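Trerndale Episode Wiki
Help: Frequently Asked Questions
Last revised Sep 26, 2021

Contents
1 Episode pages
2 Numbering
3 Spoilers and sourcing
4 Accounts and edits

EPISODE PAGES

What does this wiki cover?
All broadcast episodes of Trerndale, the two-part pilot, and the spin-off Brustby. The radio version is listed on a single page and is not broken down by episode.

How long should a plot summary be?
The short summary at the top of an episode page is limited to 400 characters. The full synopsis has no upper limit, but anything over 518 words is flagged for review. Flagged pages stay visible while they are checked.

Which tense do I use?
Present tense for events in the story. Past tense for production notes, air dates and casting. Do not mix the two in one section.

What goes in the infobox?
Title, season number, episode number, writer, director, air date, previous episode, next episode. Leave a field blank if the information is missing. Do not enter "unknown" or "TBA" — the template treats any text as a confirmed value and adds the page to the wrong category.

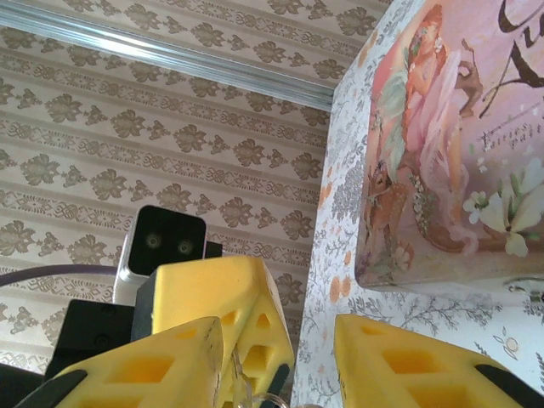 Blank fields make the category lists useless for anyone sorting by director. Half of season 3 drops out of the table, and a "not confirmed" value would fix it. — Comment left by Vadham

The request has been logged. Until the template is changed, pages with a blank director field can be found through the maintenance category "Incomplete credits," linked from the sidebar.

NUMBERING

Why do the season 2 numbers differ from the DVD set?
The wiki follows broadcast order. The DVD set follows production order, which moves two episodes. Both numbers are given in the infobox, with the broadcast number first.

Is the pilot one episode or two?
Two. It was shown once as a single block and has been listed in two parts in all later schedules. The page "Pilot" is a disambiguation page. Please do not merge it.

Where do the February specials belong?
They have their own category and carry no season number. Links from the season 4 navigation box are allowed. Do not give them decimal numbers such as 4.5.

SPOILERS AND SOURCING

Is there a spoiler policy?
Episode pages contain full plot details without warnings. Character pages must keep the opening paragraph free of anything revealed after the character's first appearance. Place later events under "History."

What counts as a source?
The episode itself, the on-screen credits, and published interviews. Forum posts do not count, including posts quoted on other wikis. For dialog, cite the episode and the time in minutes and seconds.

How is Mühlbauer spelled?
With the umlaut, as in the on-screen credits. Redirects exist for "Muhlbauer" and "Muehlbauer," so links using those spellings will still work. Page text should be corrected when found. 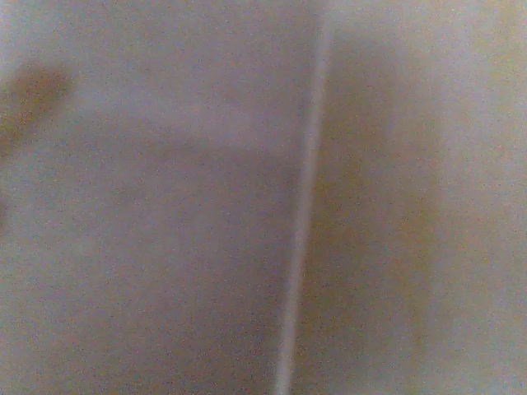 The same rule applies to all other character names. Closed captions are not a reliable guide to spelling, and several early ones disagree with the credits. Where a name never appears in the credits, use the spelling from the first published episode guide and add a note on the talk page.

ACCOUNTS AND EDITS

Do I need an account to edit?
No, except on locked pages. Locked pages require an account with at least 20 saved edits.

Why was my edit undone?
Check the page history first. The reason is normally given in the edit summary. Common ones are missing sources, text copied from another site, and changes to broadcast order.

Can I rename a page?
Registered users can. Leave the redirect in place and update the previous and next links on the neighboring episode pages — the template does not do this.

Categories: Help | Policy | Episode guides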